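Reading time: 3 min

Filed under: Workshop Diary / Timber & Joinery

2025-01-15

Second session on the timber box. The December list had it down for one afternoon, which was optimistic. The board along the front edge still shows its joint line, and today was meant to settle whether that line is glue squeeze-out, a finish crack or movement in the joint itself.

Started with the humidity meter (the Zindard, the older of the two). It read higher than it did before Christmas, as expected after a week with the door up. I left the box on the floor for 2 hours before touching it. The bench was occupied by the Rodura clamps and a drawer that still has no runners, and I didn't feel like moving either.

Checks, in the order done:

Diagonals first. They differ by 3 mm, corner to corner. On a piece this size I would accept 1 and grumble at 2. Clamped across the long diagonal, dry, and the difference closed up without much force, so the corners are not locked out of square. They were probably glued on an uneven surface. My fault, if so.

Then the seam. A 0.1 feeler gauge would not enter at any point. Went over it with a fingertip and could feel a slight ridge on one side, more toward the middle than the ends. A card scraper took the worst of it off in a few strokes. I stopped there. The colour is a warm honey and I would like to keep it, and every pass with the scraper leaves a paler strip that has to be blended afterward.

Hardware is undecided. The Leitner corner brackets are well made but heavy, and they need 19 mm screws, which would come through the inside face unless I shorten them. Brokex does a lighter one in zinc. The catalogue gives the load rating in a unit I had to look up, then gives a different rating on the next page. I've emailed them. Until they answer, no brackets.

The slot for the hand-hold needs attention as well. I tested the edge with a bit of old stocking, which is the best way I know to find splinters, and it snagged on the underside. The fix is a half-round file, then 180 grit wrapped around a dowel, then 240. The upper lip is fine.
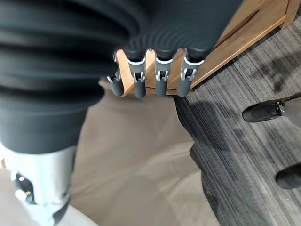

Tried lifting by the front edge instead of the slot, mostly to see which way the load wants to go. It's a poor grip. The edge is deep enough for the fingertips and no more, and all the weight ends up on the line of the joint I've just spent an hour worrying over. Anything stored in this will be carried by the slots, so the slots have to be comfortable, and the front edge can be left as it is apart from breaking the arris with a block.

Finish will be hardwax oil, two thin coats. I have 1000 mL left in the tin, far more than needed, and the tin has been opened once already, so it might as well be used up.

To do: reglue on the flat. File the slot. Chase Brokex. Find the second winding stick, last seen behind the paint.

Swept up. Left the box clamped overnight with a scrap of cardboard under each jaw.

Comments (3)

mitre_and_dado: 3 mm out would drive me mad. Did you check the floor with a straightedge before you glued? Mine drops away toward the drain and I blamed my saw for a year.

Tallowwood: Stocking trick is a good one. I use a cotton ball, same idea.

shed_no_4: I'd shorten the screws and go with the Leitners. A hacksaw and a nut to clean up the thread, ten minutes' work.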